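Horari Support – Ticket 1597
Product: Horari linen handling kit, trial unit
Opened by: Duarte Torres, Greltbridge
Status: Waiting on customer

Hi again! So the kit is mostly behaving since the March update, but I'm still getting the "double layer" stop on thick white stuff. Out of 200 picks this morning it stopped 22 times, and nearly all of those were on pieces with a puffy seam. Thin sheets go through fine, no complaints there.

I tried the things you listed. Recalibrated the wrist camera, dropped the grip force one notch, cleaned the finger pads (they were pretty linty, sorry). The force change helped a little, I think – hard to say with one batch.

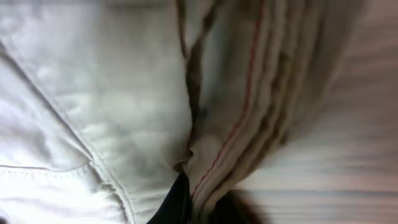 What I'd really like to know is whether the layer check can be turned down just for stacked pieces. The menu only gives me one slider for everything, and if I move it far enough to stop the nagging, it starts grabbing two at once. Our Nokville shop has the same trial kit and they just left it alone, but they only do pillowcases.

Log is attached, the stops start at line 162. Also, do I need the Dogbe pads for this or are the stock ones okay? I'm at the shop until 4 if you want to call.

Thanks a bunch,
Duarte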